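**Mindura 2 keeps switching off at 20 percent, battery or software?**

lornuvska_line

I bought a Mindura 2 from the Lakgate store in August and it was fine until the last update. Now it shuts down when the battery reads 20 percent, sometimes a bit higher. If I plug it in, it starts right away and still shows the same number. I have already restarted it and cleared out old apps. I don't want to pay for a new battery if this is a bug. Has anyone else had this?

**Szabó**

Had the same thing on mine. Let the phone run down until it turns off, then charge it to full with the power off and leave it on the charger for 2 more hours. That resets the reading. If it still shuts down early after doing this twice, the battery is worn and needs to be replaced.

Also look in Settings, Battery, Health. Mine said "Service soon" and I had missed it.

**pixelpatch**

mine does it too, just get a different phone

**tallowgate**

The battery in this model is rated 2000 mAh, so it wears faster than the bigger ones if you charge it more than once a day. Cold makes it worse. The update may only have changed how the percentage is shown.

Check your warranty before you pay for anything. Lakgate gave me 2 years on the phone but the battery was listed separately, and mine ran out on 1st January. Take the receipt with you and ask them to run the battery test at the counter. It was free when I went, and they printed the result for me. 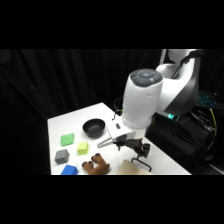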